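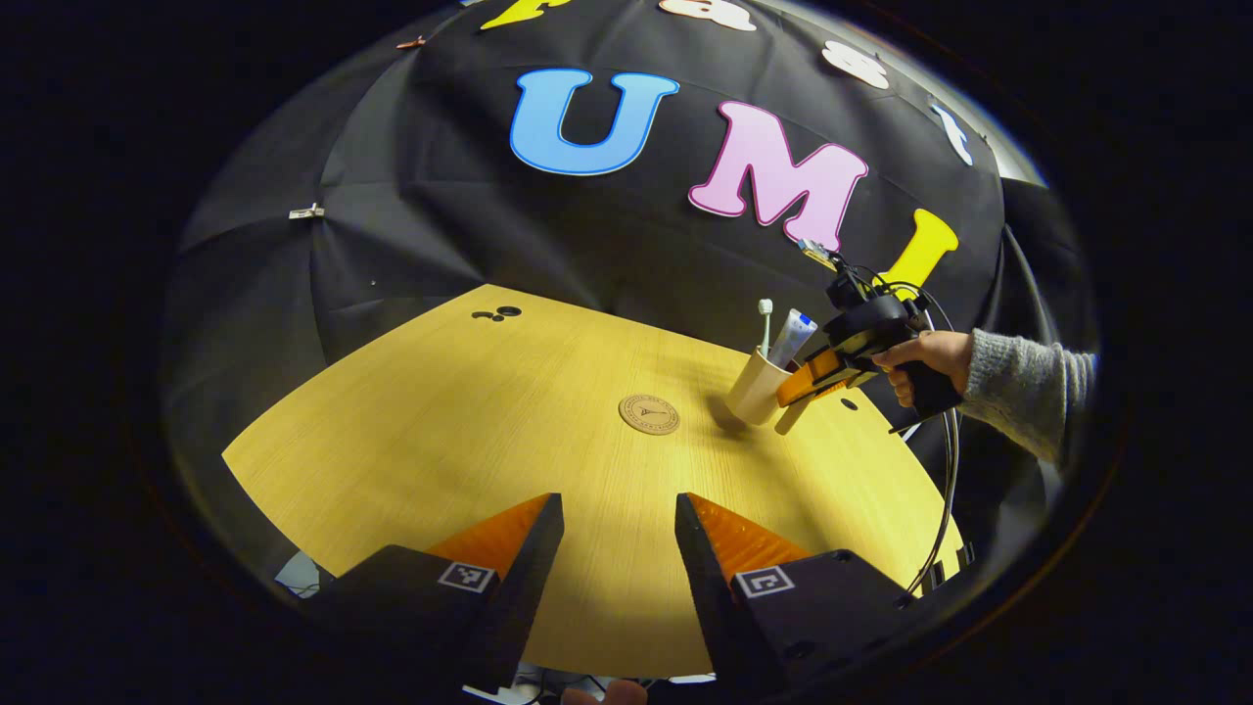

A pair of Obi hand-held grippers at a round table, with a toothbrush and toothpaste standing in a cup.

The Obi is a hand-held gripper kit made by Porico, a small firm in Nolside, and sold to schools, hobby workshops and university labs that want to teach a robot arm by showing it what to do. A person holds the tool by its handle and carries out an everyday job, such as moving a cup or putting something away, and the recording is later used to train an arm fitted with the same kind of fingers. The kit is sold singly or as a set of 2, and most buyers seem to end up with the set sooner or later, as so many household jobs really want both hands.

History

The Obi grew out of a weekend project by Bukola Briggs, who had been building grippers for her own use and lending them out rather generously to anyone who asked. Porico took up the design and hired Ebuka Okoro to rework the handle, which early users had found tiring after a long afternoon (the first one was, by all accounts, a bit of a brick). The present version went on sale on 11 August 2024, after a July trial in which 19 households and classrooms kept a kit and sent back their notes.

Design

Each gripper has two fingers with soft ribbed pads on their inner faces, and the pads give a little when they close on something, so that a cup or a tube can be held without much squeezing. Square black-and-white markers on the fingers let the software work out how far open they are at any moment. The pads wear with use and can be swapped at home in a few minutes, and spare ones are sold in packs of 18.

Recordings are sorted with a companion program called Mollon, which trims the dull parts at either end and lets the user sort attempts into folders by task. A free account holds up to 1000 recordings, and older ones can be moved to a home computer once it fills up.

Reception

Teachers have been especially fond of the kit, and several have remarked on how quickly children take to it, sometimes a good deal faster than the grown-ups do! The cables come in for the most grumbling, and a good many owners bundle them along the forearm with cloth tape. Left-handed users have also asked for a mirrored handle, and Porico lists one among its planned accessories.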